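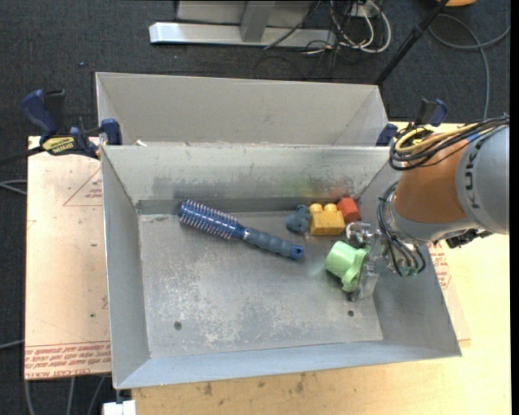
Workshop notebook › Bins, fixtures and fittings
6 min read

Mar 13, 2018

Sheet-metal bins, continued from the December notes. Writing this up while it is fresh, mostly so that Mansa Ackah can pick up the paint question without having to ask me everything twice.

Where we are. The two gray bins are back on the bench, one behind the other with the long rims touching. The front one has had most of the use and looks it. The bottom is worn, with whitish scratches and mottled patches in the middle and over toward the lower left. The back wall has dark streaks, plus a faint smear of green and another of red. The rear bin has a cleaner far wall. I have not gone over its bottom yet and will do that separately.

Small items currently living in the front bin: round hairbrush (blue), the little blue-gray toy figure, one yellow block, one red block, light green plastic cup. These are the odd-shapes set. The brush is the most useful thing in it for checking a surface, being hard at the handle end and bristly at the other. The cup is the most annoying. It goes over on its side if you look at it and then it rolls until it meets something.

Marks on the back wall. I had put the smears down to marker. Mansa thinks it is color rubbed off from the toys. The colors would fit, green for the cup and red for the block, but that is all the evidence we have and I would not bet on it. Plan is to wipe with a damp cloth first, then dish soap, then alcohol on a corner where it doesn't matter. If alcohol lifts it without dulling the gray, good. If the gray dulls, stop and go back to soap.

Do not use the scouring pads on the walls. Somebody did this on the old Clekard tray and we had a shiny oval on it forever after.

The dark streaks are a different thing and I suspect they are in the finish. A fingernail run across one catches very slightly. I will leave them alone unless they start coming off on the contents.

Scratches on the bottom. I tried to decide whether these matter. For holding things, no. They are shallow, and the brush handle slides over them without catching. For looking at things they are a nuisance, because a pale scratch next to a pale object makes the edge of the object hard to find, and with the light at a low angle the patches show up more than they do from overhead. Three options, in the order I would try them:

1. Leave it. Costs nothing.
2. Mat cut to fit. Fetusa sell a thin gray one by the roll. It would cover the two round holes unless we cut around them, and it will curl at the corners if it is cut even slightly oversize.
3. Sand and repaint. Best result, and the bin is out of use while the paint hardens.

Mansa prefers 3. I lean toward 2 for now and 3 later in the year. We did not settle it.

The holes. There are two in the front bin's bottom, one toward the lower left and one toward the lower right. The old drawing marks them as mounting holes. They are small enough that nothing in the present set can go through, but a loose screw could. I would like a plug in each. The black push-in plugs from the Carvalho assortment look like the right sort of thing, but I want one that sits flush, and those have a domed head. A domed head would rock the cup. Tape on the underside would do as a stopgap. Measure properly before ordering anything, and measure both holes. I assumed on the last job that a pair would match and ended up with a bag of plugs that fit one side only.

Repaint, if we do it. Notes from the test pieces in December:

Flakgate primer went on well over bare metal and badly over old paint unless the old paint was keyed first. Medium paper was enough. Two thin coats covered, and the second one was dry to the touch by the afternoon, though you could still print it with a thumb the next morning. Matte topcoat hides scratches better than satin. Satin wipes clean more easily. For the walls I would take satin, and for the bottom matte. Mansa says mixing the two will look like a mistake, which is fair — but it is a bin.

Color. Stay with gray. We talked about white and it would show every mark inside a week. Black would hide the marks and also hide the bottom of anything dark, starting with the brush. A mid gray is about as good as it gets for a set with this much color in it.

Rims. With the bins pushed together the long rims meet, and small stuff collects along there. There is a whitish scrap near the left end now. I would like a strip to bridge the seam, a simple folded cap that lifts off for cleaning. Flat bar would work but would slide. Edge trim, the push-on rubber kind, might be simpler still if the two rims will both fit in one channel. Try with an offcut before buying a length. Check too that a cap doesn't make the rim much taller, as the walls are already high enough when you are fishing for something in a corner.

About the corners. The red block is in the back right corner area again. Things that end up there stay there, with a wall on either side and not much room to get around behind them. A fillet in the corners would help, nothing fancy, a bead of sealant smoothed with a wet finger. Paint over sealant is a pain, so if we are repainting, the paint goes first and the sealant after. Make sure it is the paintable sort anyway.

Costs so far. Mat, 39 for the short roll. Primer and topcoat we have, left over from the test pieces, and I think there is enough for one bin inside and out. Probably not for both. Job number for anything bought is 1,208, same as the December work, so please put that on the order and leave the shelf account alone.

To do:

Wipe test on the back wall, bottom corner first.
Caliper on both holes, write the sizes on this page.
Ask Fetusa for a sample of the mat before buying the roll.
Offcut of edge trim over the double rim.
Look over the rear bin's bottom and note the condition.
Find the lid of the alcohol bottle. It was on the windowsill.

Mansa, if you get to the wipe test before I do, write down what you used and how long you left it on.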